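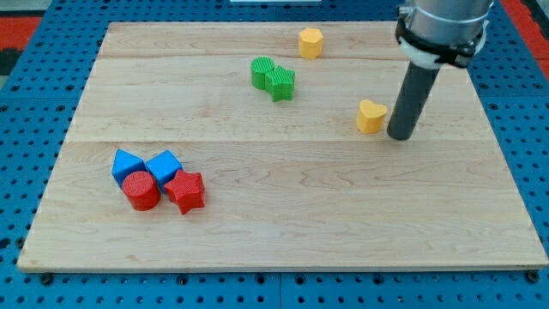
What should a small lab check first when it buys a handbook on safe work with robot arms?

Check whether the book tells you who must do each step, and at which moment. Many handbooks explain the rules well but leave open who is responsible, and then the rule stays on paper.

With this in mind I have read the Winari Bench Practice Kit, second edition, and used it for one winter in our teaching lab. The kit is a ring binder of 107 pages, a set of wall cards and a logbook. The publisher is Jendetti. We paid 586 for it with shipping, in the same month when we also had to replace two emergency stop buttons, so the price was discussed.

The binder has 6 chapters. The first one, about risk assessment, is the strongest. It asks you to write down the task before you write down the dangers. For us the task is sorting and moving of small plastic blocks, in several shapes and colors, on a wooden board. It sounds harmless, and I was tempted to fill the form in ten minutes. But the form has a line for "what does the person do with the hands when the arm is stopped", and this line took us a whole afternoon. Our students reach in to put the blocks back. We had never written a rule for it. Now the rule is that the person who reaches in also holds the pendant, and says it aloud.

Chapter two is on speed limits. I find it too short. It gives good advice for the first run of a new program (slow, one hand on the stop, no second person at the table) but it says almost nothing about what to do when the program is changed only a little. In my experience most surprises come from small changes. Kaj Hallgrímsson, with whom I share the lab, wrote his own half page for this and we put it in the binder behind the chapter.

The wall cards are printed on thick plastic and can be cleaned. The letters are large. I can read the start-up card from the other side of the table, and this I could not do with the Esterach cards we had before. One complaint: the card for gripper change has the steps in two columns, and new students read it across instead of down. I hope it will be corrected.

The logbook has space for 569 entries. Each entry wants the name, the program version, the layout of the objects at start, and any stop that was not planned. I was against the layout field in the beginning, it seemed to me like office work. After some weeks I changed my opinion. When an arm stops in a strange position, it helps very much to know where every piece was standing when the run began. We draw a small sketch, it takes one minute.

What I miss is a chapter about visitors. We have an open lab every Wednesday, and the kit speaks only of "trained persons" and "other persons", with the second group always outside the line. In a small room there is not much outside. The older Heiskanen guide was better here, although its pages on wiring are not useful any more.

The language is clear, also for readers like me who learned English late. References to the standards are collected at the end of each chapter, but the standards themselves are not included and you must buy them separately. The kit also does not replace the manual of your own arm, and it says so on page one.

I give four of five. If you have already a good written procedure, the logbook alone can be ordered and I would begin with that one.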